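山の村へ手伝いに行く前に、台所でやっておく荷造りのコツ

こんにちは。今回は「ボランティアトレックの食料と台所道具、どうやって詰めてるの?」というお便りをいくつかいただいたので、わが家のやり方をまとめて書いておきます。ちょっと長いです、お茶でもどうぞ。

私が毎年お邪魔しているのはKumusという村で、標高2,039メートル。ふもとのTavdaleでバスを降りて、そこから歩きで3日かかります。村では診療の手伝いをする班と、学校の壁を塗る班に分かれるんですが、私は腕力も医療の知識もないので、もっぱら炊事係。おかげで荷造りだけはずいぶん上達しました!

まず乾物です。豆、米、乾麺、干し野菜は、買ってきた袋のまま持っていかないこと。最初の年にこれをやって、2日目の宿でリュックを開けたらレンズ豆が底一面に広がっていました。寝袋の中からも出てきました(帰国してからも出てきました)。今は一食分ずつ計って、厚手のジッパー袋に入れ、空気を抜いて平らにします。平らにすると背中に当たらないし、本みたいに立てて並べられるので探すのも早いです。

袋には油性ペンで中身と水の量を書きます。「赤レンズ豆、水はカップ5」という具合に。歩き疲れた夕方に計算なんてしたくないですからね。紙のラベルを貼る人もいますが、湿気ですぐはがれるので私はじか書き派です。使い終わった袋の文字は、除光液をティッシュにちょっとつけて拭くと消えます。換気は忘れずに。消した後はよく洗って、次からは食品以外の小物入れにしています。

スパイスは小瓶に移しましょう。クミン、ターメリック、粉唐辛子、塩の4つがあれば、たいていのものはおいしくなります。ふたの内側にラップを一枚かませてから閉めると、粉もれがぐっと減ります。ターメリックだけはさらにもう一枚袋に入れてください。白いTシャツを黄色くした私からのお願いです。
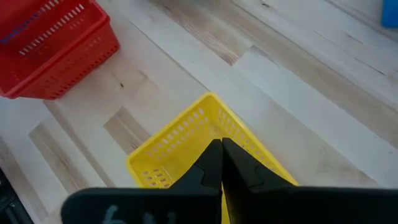
それから油。これがいちばん悩ましいんですよね。長いこと小さなペットボトルに入れていたんですが、標高が上がるとボトルがふくらんで、口のまわりがべたべたになるんです。今は口いっぱいまで入れずに少し余裕を残して、ふたを閉めてから輪ゴムでラップを巻き、さらに靴下に入れています。靴下は片方なくしたやつでOK。これでにじみも受け止めてくれますし、ほかの荷物とぶつかってカチャカチャいわないのもいいところです。

包丁は、新聞紙を細長く折って刃をはさみ、両端を紐でしばります。飛行機に乗るときはもちろん預け荷物のほうへ。厚紙の鞘を作ってみたこともありますが、先端から破れてきたので、私は新聞紙を多めに巻くほうに戻りました。まな板は薄い樹脂のシートを一枚、リュックの背中側にすべりこませておきます。

さて、Gostenの峠を越えた先の茶店は、薪の台所です。ここで鍋を借りると底が真っ黒になるんですが、お返しするときにすすを落とすのがまあ大変で。茶店のおかみさんに教わったのが、火にかける前に鍋の外側に石けんを薄く塗っておくやり方。固形石けんを濡らしてこすりつけるだけです。これをやっておくと、すすが石けんごとつるんと流れます。初めて見たときは感動しました。家のキャンプ道具でもぜひ試してみてください。内側には塗らないでくださいね(一度やりました。スープが泡立ちました)。

たわしは現地で灰と藁を貸してもらえることが多いので、スポンジは小さく切ったものを2切れくらい。洗剤は山では流したくないので、私は油汚れを先に紙で拭きとって、あとはお湯で済ませています。拭いた紙は袋に入れてTavdaleまで持ち帰ります。

高いところではお湯の沸く温度が低くて、豆がなかなか煮えません。前の晩から水に浸けておくのが基本ですが、歩いている日は朝のうちに広口の水筒に豆と水を入れて、そのまま背負ってしまうのも手です。夕方着くころにはいい具合にふやけています。ただし暑い季節の低いところではいたみやすいので、これは涼しい山の上だけのやり方にしておいてください。ひよこ豆みたいな大きい豆は、それでも時間がかかります。私は最近あきらめて、火の通りの早い赤レンズ豆ばかりです。

村の人へのおみやげも聞かれたので少しだけ。お菓子を大量に配るより、学校の台所でみんなで使えるものが喜ばれました。ざる、おたま、布巾、計量カップ。前もって世話役のYusofトレックの事務所に足りないものを聞いておくと、だぶらずに済みます。布巾は割れものを包む緩衝材にもなるので、行きの荷物のすき間にどんどん詰めちゃってください。

帰ってきたら、リュックは逆さにして振って、残った粉や豆を全部出します。ポケットの底は乾いた歯ブラシでかき出すと早いです。それから風通しのいい日陰に口を開けて吊るしておくこと。私は3月に帰ってきて、疲れて押し入れに突っこんだまま夏を迎えたことがあり、開けたときのにおいは今でも忘れられません……。においが残ってしまったら、重曹をお茶パックに入れて中にしばらく置いておくと、だいぶましになります。

次回は、歩きながら食べられる炒り米のおやつの作り方を書く予定です。甘いのとしょっぱいの、両方やりますね!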